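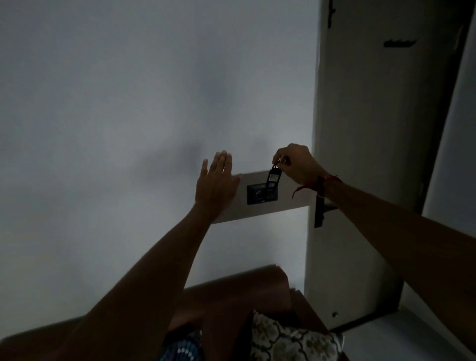

Key tag held over the switch board, left hand flat on the wall.

Home Recording for Gatorora: Questions From Contributors

What do you want me to record?
Ordinary small jobs at home, done with your own two hands. The learning system needs many examples of the same kind of job in different houses. Your task card gives the name of the job, for example "key tag, switch board", and you do it in the way you normally do.

How long is one recording?
Between 30 seconds and two minutes. If the job is finished earlier, hold your hands still for a moment and then stop.

My room is dim. Should I turn on more lights?
No, please leave the light how you usually have it. We have plenty of bright kitchens already. Dim rooms are accepted if a person can still follow both hands. In September we changed this rule, so older task cards may say something different.

Do both hands have to be working?
Both should be in view. One may simply rest on a wall or stay open beside the object.

May I wear a bracelet or a watch?
Yes. Rings, thread bracelets and nail colour are also fine. Gloves are not, unless the card asks for them. 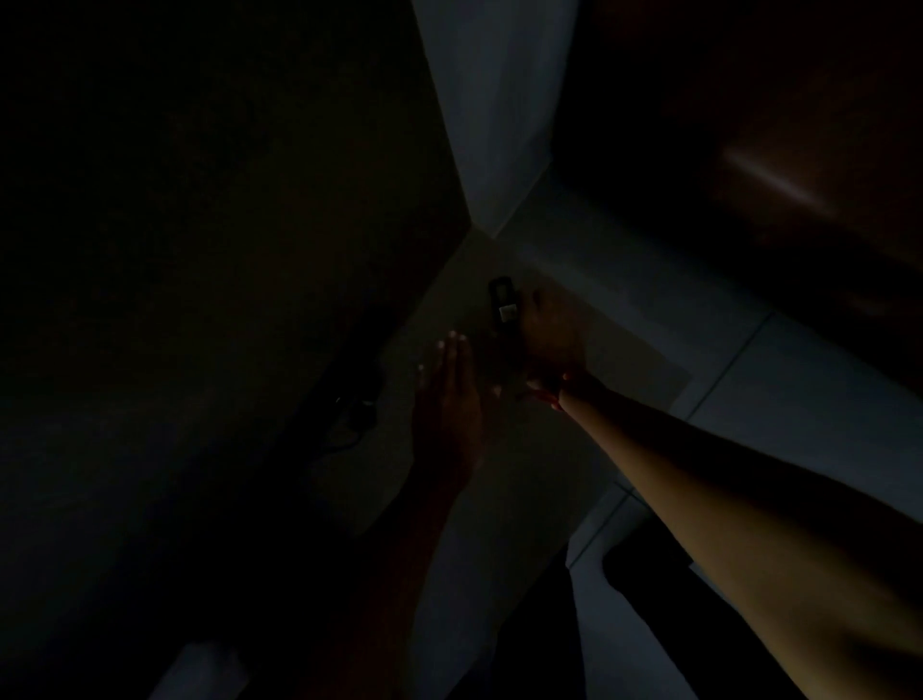
Small black device in a dark corner, both hands in view.

What about objects on the floor or in a corner?
They are welcome. Corners are difficult for the system, and we have only 11 homes with good corner examples. Move slowly and try not to cover the whole object with your fingers for the full recording.

I made a mistake in the middle. Do I delete it?
Keep it and mark it "retry" in the upload form. Ivana Jara reads these notes and decides if the recording goes in the main set or in the set for errors.

How many times should I repeat a job?
Up to 8 times per card. Change your starting position a little each time.

Can names or addresses be visible?
Please cover letters, parcels and screens before you begin. Small labels on household things can stay.

Who do I write to if my upload fails?
Jussara Honorato at the Brurholm office. Include your card number and the size of the file.

Last updated March 14, 2024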